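Clirkix home arm: my first month with it

May 2021

I've wanted a little robot arm ever since I was small enough to be told off for taking the toaster apart, so when the Clirkix came up with a decent discount I gave in (sorry, savings account). It does the fetching and tipping sort of jobs in a kitchen, and it comes with the Toom wrist camera already fitted.

Setting it up took me an evening. There are 27 screws in the base alone, and the instructions are tiny, but everything fitted and the cable is long enough to reach the socket by my fridge. The Fiva app found it on the second go. You then teach the arm a job by moving it by hand, and it saves what the wrist camera saw along the way. I love this bit! No typing, no menus, you just push it about like a desk lamp.

My test job was a glass bowl with something small and dark heaped in it, because clear glass is meant to be hard for these things. The arm is quick, much quicker than I expected, and when it swings round fast the camera really does smear. You get a lot of pale grey ceiling in streaks, and the bowl only just makes it into the bottom right corner.

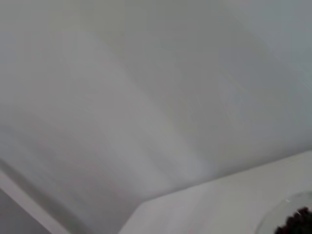

The camera

My biggest grumble, then. Standing still, the picture is lovely and clear, but on the fast setting you get far too many blurry stills to scroll through. By the end of April my account had 2,232 of them saved, and deleting is one at a time. One at a time! Please, Clirkix, give us a tick box. Dropping the speed to 3 helps a lot and I've left it there.

Noise and cleaning

Quieter than my extractor fan, a bit of a whirr when it lifts. The fingertips pull off for washing and go back on with a click. The joints collect crumbs, so keep an old toothbrush handy.

The extras

I also bought the Skesonitz soft grip set, which costs more than it should. It's nice on thin glasses and pretty useless on spoons. I'd wait and see how you get on with the standard fingers first.

Would I buy it again? Yes, with the discount. At full price I'd want that app sorted. 4 out of 5 from me, and I'm off to delete some more ceiling.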